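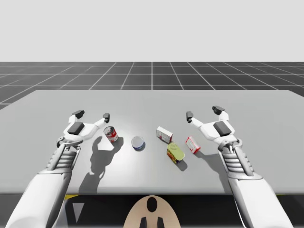 How long should the weld steep before the wool goes in? Overnight, with the lid on and the heat off, and then brought up gently in the morning.

May, workshop notebook, yellow book continued

I've put that at the top as I've been asked it three times this month and have given three slightly different answers, and the one above is the one I'd now stand by. The old habit here was to chop the weld, boil it hard for an hour and get going before lunch. You do get a yellow that way, and quite a strong one, but it leans towards mustard and it dulls further when it dries. The slow version is cleaner. I had a skein of each on the windowsill all last week and kept finding reasons to walk past them.

Wool this time is the Storkow two-ply, 900 grams of it, wound into nine skeins with loose figure-of-eight ties. Please can we all tie loosely. I found two skeins in the mordant bucket done up like parcels and there will be white bands on them for ever. (They'll make nice stripes for somebody, I dare say, but they can't go in the sample book.)

Scouring. The Storkow comes greasier than the label would have you think. I gave it a long warm soak with the plain soap flakes, then a second one, and the second water still came out the colour of weak tea. Third water clear. I let it cool in the pan overnight and did not poke it. Last autumn's batch felted at one end and I'm still fairly sure that was me poking it.

Mordant. Alum as usual, with a little cream of tartar, dissolved in hot water in the jug first and then stirred into the big pan before the wool went anywhere near it. Wool in wet, up to just under a simmer, held there, then left to go cold. I've been going back and forth about the cream of tartar for weld. Solène Barbier came over from Ralisden for the afternoon and she leaves it out altogether for yellows – she says it pushes the colour towards lemon and she'd sooner have the warmth. So three of the nine skeins were done her way, and I've marked them with a knot in red cotton. The others have no knot.

Dyestuff. 300 grams of dried weld, last year's, from the sack behind the door. It smells as it always does, something between hay and old cabbage, and I have come to be fond of it, though I know I'm alone in that. Stalks and all, cut short with the garden snips. I tied it up in the muslin this time as I was tired of picking seeds out of wet yarn with tweezers. The muslin does slow things down a bit, so squeeze it with the wooden spoon every time you go by.

The bath

Steeped overnight. In the morning the water was a sort of brownish gold and didn't look very promising. Brought it up slowly, pinch of chalk in once it was warm, and the colour jumped straight away as it always does with our water or anybody's. I still call people over to look at it. Chalk is the one thing I'd never skip.

Wool in, wetted out first in warm water. First skein came out after up to 20 minutes (I was on the telephone to Papadakis about the invoice and can't swear to it), and it's a primrose, very pale and very even. The rest stayed in for the morning. Then heat off and left in the bath until tea time. I turned them now and again with the glass rod, and I did try to be gentle.

Results, written while they were still damp, so take them with a pinch of salt:

With tartar: bright, a little green in it. On the cold side next to the window, very pretty next to the indigo.

Without tartar, red knots: rounder, more like butter. I liked it more than I wanted to. Solène was kind enough not to say anything and just held it up against her cardigan for rather a long time.

Second bath, same weld, no fresh added: I only had one skein left by then. Soft straw colour. It would be lovely under a weak madder, and I've put it by for that.

Later, dry

The difference between the two has narrowed a good deal but it's still there if you put the skeins side by side. If you saw one on its own you'd be hard put to name it. I think that settles me on leaving the tartar out for the Breltlow order, as they asked for "a yellow like a kitchen" and the butter one is surely nearer to anybody's kitchen than the lemon is. I'll send them a short length of both all the same and let them choose. They are nice people but they do change their minds.

Sample book: the new cards begin at 2,126. Please write the number on the card before you wind the yarn on it, in pencil, and put the bath notes on the back. There's a run of cards from the winter with beautiful greens on them and nothing written at all, and I've spent two evenings trying to work out from the calendar which bath they came out of. I have a feeling it was the weld over the tired indigo vat, the one we nearly threw away, but a feeling is no good when someone wants a whole jumper's worth.

Light test. One strand from each lot is wrapped round card, half covered with foil, and taped inside the south window next to the madder ones. Don't move these when you clean the glass. I'd like them to have the whole summer. The weld from two years ago has held up far better than the onion skins, which have gone a sad beige, and I was so pleased with those onion skins at the time.

Things to sort out:

More chalk, there's a spoonful left in the jar and it has gone lumpy.

The small pan has a scratch right down to the dark metal and I don't want it used for yellows any more, as a bit of iron would explain the olive tinge on last month's trial. Fine for browns. I've tied a rag round the handle so we know it.

Ask Papadakis whether the next sack of weld could be cut before it sets seed.

The exhausted bath is in the covered bucket by the back step. I want to try a piece of linen in it, just to see, with a soak in tannin first. Linen never takes weld the way wool does and I expect it'll be faint, but the bucket's there and the linen's there – old tea towels, mostly, washed thin. If it starts to smell worse than usual before I get to it, tip it on the rhubarb.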